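4.2 Where the wheelchair waits

We had expected the bed to be the center of this study. It takes up the most floor, it costs the most, and every plan of a patient room starts with it. Yet when we went back through our notes from the 16 rooms at Prerkcombe, the object that kept pulling our attention was the folding wheelchair. It is the one large thing in the room that has no place of its own. The bed has its wall and the cabinet has its corner, but the chair is parked wherever the last person let go of it, and the next person has to deal with that choice. We found this wonderfully rich to look at, and this section gives it the space it deserves.

Over the five weeks of observation we logged 218 parkings, meaning every time a chair was brought to a stop in a room and left for longer than a minute. For each one we noted the side of the bed, the direction the chair faced, whether it was open or folded, and the clear width left between the chair and the nearest fixed object. The coding sheet was a reworked version of the one in Jayawardena, which was made for walkers and dining chairs in care homes. It carried over better than we had hoped. The only category we had to add was "facing," which matters a great deal for a chair that is pushed from behind and hardly at all for one that is not.

The ward's own guidance is short. It asks that the chair be left open beside the bed, brakes on, with the push handles toward the person who will move it next. We liked this last phrase very much, and so did the staff, who quoted it to us more than any other line in the binder. It asks the person parking the chair to picture somebody else's next step. A chair with its back toward you can be taken by both handles and rolled away. A chair facing you has to be walked around first, and in a narrow room walking around it often means moving something else.
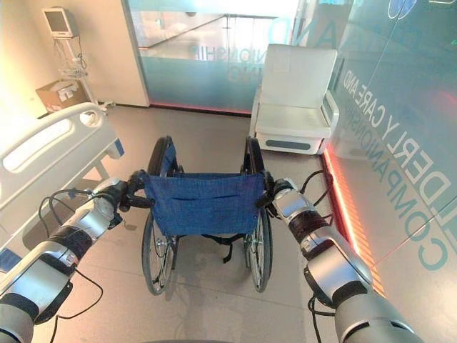 Figure 3. Folding wheelchair beside a hospital bed, seen from behind.

Parking direction was strongly tied to which side of the bed was free. In rooms where the window side was open, chairs tended to end up with their handles toward the door, which is what the guidance hopes for. In rooms where the visitor's seat had drifted to the window side, the chair was squeezed in near the foot of the bed and faced every which way. We had not thought of the visitor's seat as part of the wheelchair's story at all when we started. By the second week we were sketching it on every plan.

The side rail has a part in this too. With the rail up, it makes a long, straight edge, and people line the chair up with it almost without thinking, the way a driver lines up with a curb. With the rail down, the angle of the chair varied far more. One nurse described the rail as "the thing I steer by," and after she said it we began to notice it everywhere. It is a lovely case of a part made for one job quietly doing another. We do not know of earlier work that treats the bed rail as a parking guide, though Grandoment comes close in a passage on hallway handrails and meal carts.

Clear width was measured at floor level, from the outside of the rear wheel to the nearest fixed object. We chose the wheel and ignored the armrest because it is the wheel that catches. A folding chair is widest low down, where the rims stand out from the tires, and a gap that looks generous at elbow height can be tight at the floor. The widest gap we measured was 1350 mm, in a corner room with a single cabinet. Most were much smaller, and in the tightest rooms staff moved the chair by small back-and-forth shuffles, which we coded as one movement however many shuffles it took. A later study could do more with these. They are skilled little maneuvers and they differ from person to person.

Folding was rare, and this surprised us. The chairs in the study fold by lifting the seat from the middle, so that the crossed braces under it close up and the two sides come together. It takes a few seconds. Staff knew how to do it and showed us gladly, but during the working day they seldom did. The reasons they gave had little to do with effort. A folded chair, they told us, looks put away, and a chair that looks put away gets borrowed. An open chair at the bedside says that someone here is using it. In the language of our earlier chapters, the open chair works as a sign as much as a seat.

The handles deserve a few words as well. They are the part that staff touch first and the part that visitors touch most, often just resting a hand there while talking. Coats get hung on them. So do bags, although the binder asks people not to, as a heavy bag can tip an empty chair backward. We saw this happen once, on a Friday afternoon, with no harm done apart from a spilled magazine. Backrest pockets, where a chair has one, take some of this load, and we recorded charts, slippers, a phone charger and a paperback tucked into them.

Lucian Vasiliu, who carried out the room measurements, also tried out a simple floor marking in two of the rooms during July: a strip of tape running parallel to the bed, at the distance staff had told us they preferred. There was no sign and no instruction with it. The numbers are too small to report as a result, but the chairs in those rooms were left closer to parallel, and the visitor's seat stayed where it was. Staff asked to keep the tape when we left. A larger trial is planned at Hunier, where the rooms are deeper and the beds can be approached from both sides, and there we will be able to compare marked and unmarked rooms over the same weeks.

Two limits should be kept in mind when reading these counts. We were in the rooms only between breakfast and the evening meal, so night parking is missing altogether, and several nurses told us that the night pattern is different, with the chair pulled well back to leave a path to the bathroom. Also, a person standing in a corner with a clipboard takes up floor too. We kept as far from the bed as we could and left the room during care, but in the smallest rooms our own feet were part of the layout, and a few of the odd parking angles near the door may well be ours.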